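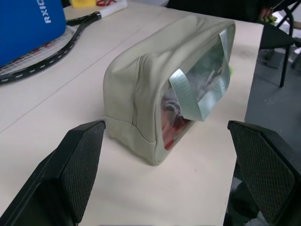
*Fabric pouch with clear end window*

## 4. Mounting the Illine dash recorder

Read this section before you drive. The recorder keeps the last 90 minutes of video.

1. Park on level ground and turn off the engine.
2. Clean the windshield behind the mirror and let it dry.
3. Press the mount on the glass for 30 seconds.
4. Connect the cable to the 12 V socket. The light becomes green after some 6 seconds.

**Note:** After a collision, press LOCK one time. The locked file is not erased by new recording. Make a copy before you give the card to police or to your insurance company.

**Caution:** Do not place the recorder where it blocks the view of the driver. Do not touch the buttons while the car is moving.

If the light stays red, see section 6, "Card errors".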